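From: Building Management Office, Parkwood
To: parkwood-residents
Subject: Re: Fragrance in the elevators and the fourth floor corridor

Dear Residents,

The Management Office has received the message quoted below and replies to the full list, as several households have written on the same subject.

> From: Dušan Ionescu
> To: parkwood-residents
> Subject: Cooking smells, and short-term guests
>
> I have lived at Parkwood for many years and have never complained
> about a neighbor's dinner. What I object to is the plug-in air
> freshener that has appeared outside 218. It is vanilla. It can be
> smelled from the elevator with the doors closed. I understand it was
> put there to cover the cooking of the weekend guests, and I would
> take the cooking. Could the office please say whether residents may
> scent a hallway that belongs to all of us?

Mr. Ionescu's question is a fair one. Under the house rules, hallways, stairwells and elevators are common property, and no resident or guest may place any item in them without written consent. This applies to air fresheners, candles, diffusers and bowls of potpourri, as well as to shoes. The device outside 218 was unplugged on Tuesday and may be collected from the office.

With regard to guests, owners who rent their units for short stays are reminded that they remain responsible for their visitors' conduct. The minimum stay is 2 nights. Guests should be given the printed welcome sheet, which covers garbage, laundry hours and the use of kitchen fans. Guests arriving late are often simply hungry, and a few crackers left in the unit will go some way toward preventing fried fish at midnight.
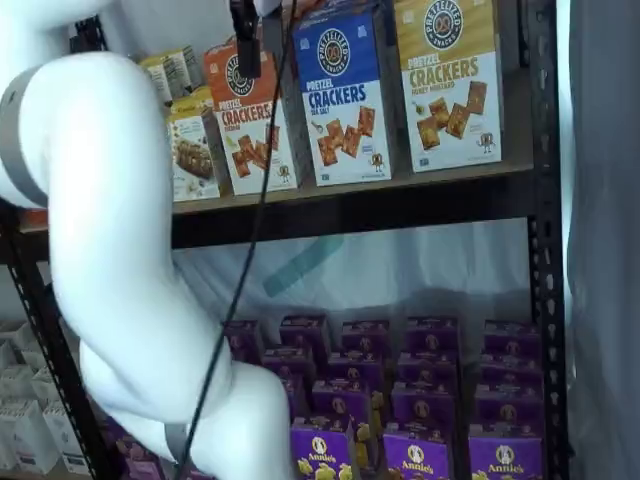
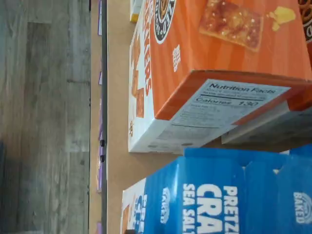

The office has also been asked about ventilation. The contractor, Aranda, has inspected the corridor fans on all floors and found that 18 of the filters were due for replacement. The work will be completed in November at a cost of $3,000, to be met from the maintenance fund. There will be no special charge to owners. Residents may notice some noise in the mornings while the covers are off.

A number of messages to this list have described the personal habits of particular guests in some detail. The office asks that this stop. Complaints concerning an individual should be sent to the office directly, with the time and the floor - they will be read, and they will be answered.

Finally, the notice taped inside the left elevator, headed "Soap Is Free in the Gym," was not issued by this office and has been removed.

Yours sincerely,
Building Management Office
Parkwood

Comments (3)

Gamurura
I wrote to the office about the fans in the spring and was told they were fine. Glad to see the filters are being changed.

cirotden
The vanilla was mine. I will come and get it. For the record, the fish was not.

D. Ionescu
Thank you to the office for the prompt reply. The corridor is much improved.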